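# How Does a Town Pick a Mayor?

Say your family can't agree on what to have for breakfast. Two people want toast, one wants pancakes, and your little brother wants a popsicle. You could argue until lunch, or you could vote! Toast gets two votes, which is more than anything else got, so toast wins (sorry, little brother).
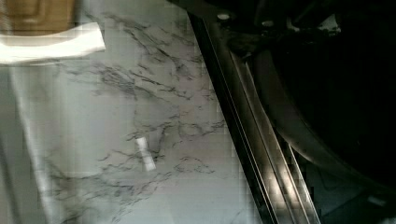
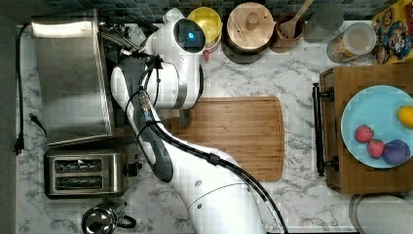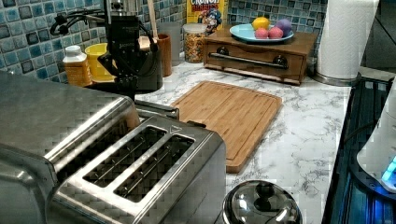 A town election works in much the same way, only with a lot more people and a lot more paper. Let's follow one from start to finish in the town of Horport, where 3,000 grown-ups are signed up to vote.

## First, somebody has to run

A person who wants the job is called a **candidate**. In Horport, anyone who lives in town and is at least 18 can try to be mayor. Before their name goes on the ballot, though, they have to collect signatures from neighbors. That means knocking on doors, standing outside the grocery store, and saying "Hi, do you have a minute?" over and over again!

Verna Wojcik is one of the candidates. She wants to fix the bridge on Dunleavy Street and keep the library open later. Her opponent is Mr. Vorklow, who wants to fix the bridge too, but he would spend the rest of the money on a new bus. So the voters have something real to think about. Library or bus? What would you choose?

## Then comes the campaign

The **campaign** is the part where candidates tell everybody their ideas. They put up yard signs. They march in the September parade and shake hands until their fingers hurt. They also have a **debate**, where they stand on the same stage and answer the same questions, and each one gets the same amount of time to talk.

A good trick when you listen to a debate is to ask yourself, "How would they do that?" Anybody can promise a swimming pool. Where will it go, and who will pay for the water?

## Election Day!

In Horport, Election Day is a Tuesday. The voting place, called the **polls**, opens at 6 in the morning, so people can stop by before work. There might be a line out the door, and some kids come along with their parents.

When you get to the front, a poll worker finds your name on a list. This makes sure that each person votes only once. Then you get your **ballot**, the paper with all the candidates' names, and take it to a booth with sides so no one can peek. That's called a **secret ballot**. You can tell people how you voted if you want to, but you never have to. Your boss can't make you tell, and neither can your best friend.

## Counting time

After the polls close, the counting begins. Machines do most of it, and people check their work. Both candidates can send someone to watch.

Horport had 2,000 people vote this time. That means 1,000 people who could have voted didn't! Maybe they were sick, or busy, or they forgot. Their votes could have changed everything, especially if the race was close.

If it's *really* close, there may be a **recount**, which is just what it sounds like. Everybody takes a deep breath and counts the whole pile again.

## Try it yourself

Hold an election at home or in your classroom. You could pick a name for the class fish (ours is called Wundon) or a game for Friday recess. You'll need:

- slips of paper, all the same size
- a box with a slot in the lid
- two people to count, and one to watch them

Give every candidate a chance to make a short speech first. And when the votes are in, shake hands, even if your side lost. You can always run again next time!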